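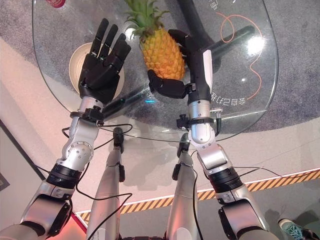 Figure 1. Whole pineapple with the crown on, and a cream-colored bowl, on a glass tabletop.

Whole or Cut? How Shoppers in Lesham Buy Pineapple
Group 4: Jeptoo Athumani, Faraji Mfaume, Rehema Kombo, Godfrey Magesa
Supervisor: Senan Horgan

1. Introduction

Lesham is a town of 3000 people with one covered market and one supermarket, Sutter. Both sell pineapple all year. The market sells mostly whole fruit. Sutter sells whole fruit on the produce shelf and cut fruit in plastic tubs in the chiller. Per pound of fruit you can eat, the tubs cost more, but when we first visited in January the tubs were selling faster than the whole fruit next to the entrance.

Our group wanted to find out why. The question we set was: what makes a shopper choose a whole pineapple or a tub of cut pineapple? We expected price to be the main answer. We also wanted to know whether shoppers could judge how much fruit they would get from a whole one.

2. Method

The work had three parts.

First, we recorded sales. The produce manager at Sutter let two of us stand near the checkouts with a tally sheet. We did this on mornings and late afternoons until we had 154 pineapple purchases, and marked each one as whole or cut. We did not record anything about the buyer.

Second, we interviewed 40 shoppers, half at the supermarket and half at the market. Everyone got the same questions. We asked what they had last bought, what they used it for, how they tell if a pineapple is ripe, and what would make them change from one kind to the other. Rehema did most of the market interviews because she knows several of the sellers. Answers were written down by hand and typed up the same evening.

Third, we bought whole pineapples from both places and weighed them before and after cutting. We used the kitchen scale in the food technology room. The crown, skin, eyes and core were all counted as waste. Faraji did all the cutting so that the thickness of the peel would stay close to the same.

3. Results

3.1 Sales

Cut fruit made up more than half of the purchases we recorded at Sutter. The difference was largest in the late afternoon. In the morning, whole and cut sold almost evenly. We did not run a tally at the market, because only one stall there sells cut pineapple and it does not open every day.

3.2 Interviews

Price was not the reason people gave most often. The most common reason for buying a tub was not wanting to cut the fruit. Several people said they did not own a knife that was good enough, and a few said the job was messy and the juice got everywhere. The second reason was household size. People who lived alone said a whole pineapple went bad before they finished it.

People who bought whole fruit mostly said it tasted better. Most of them bought from the market and had been doing so for years. Some used the skins for tea or gave them to animals. One woman said she buys a whole one every week and has never looked at the price of the tubs.

Answers on ripeness were mixed. Smelling the base was the most common test. Others pulled a leaf from the crown or pressed the side, or went by the color of the skin. Two of the market sellers told us that the leaf test does not mean much, and that a green-skinned fruit can be sweet inside. Shoppers who said they had no way of telling were nearly all tub buyers. We had not planned for this link and think it is the most useful thing we found.

3.3 Weight and waste

The average whole pineapple in our sample weighed 1333 grams. A little over half of that was left after cutting. Small fruit lost a larger share than big fruit, since the core and the peel take up more of it. Even with the waste included, whole fruit came out cheaper than tubs from the same store.

When we asked shoppers to guess how much of a pineapple ends up as waste, most guessed too low. We expected the tub buyers to guess too high, and they did not.

4. Discussion

Our first idea was mostly wrong. Shoppers in Lesham know the tubs cost more and many buy them anyway. They are paying to skip the cutting and to avoid picking a bad fruit. A price cut on whole pineapples might not change much. A cutting service at the counter could, and so could a half pineapple wrapped in film. The Sutter in Sirkley already sells halves, according to the produce manager, but we did not have time to go and see.

There are some problems with the work. Our tally only covers one store and one season. Some people were in a hurry and gave short answers. Jeptoo and Godfrey also found that they had been asking the ripeness question in slightly different words, so those answers should be read with care.

5. Further work

We would like to repeat the tally in summer, when the market has more sellers. It would also be worth asking what happens to the tubs that are not sold by their date. Sutter did not have that information to share at the store.

6. Acknowledgments

We thank the staff at Sutter, the sellers at Lesham market, and Mr. Horgan for reading two drafts. The interview sheets and the table of weights are in the appendix, kept with the printed copy in the department office.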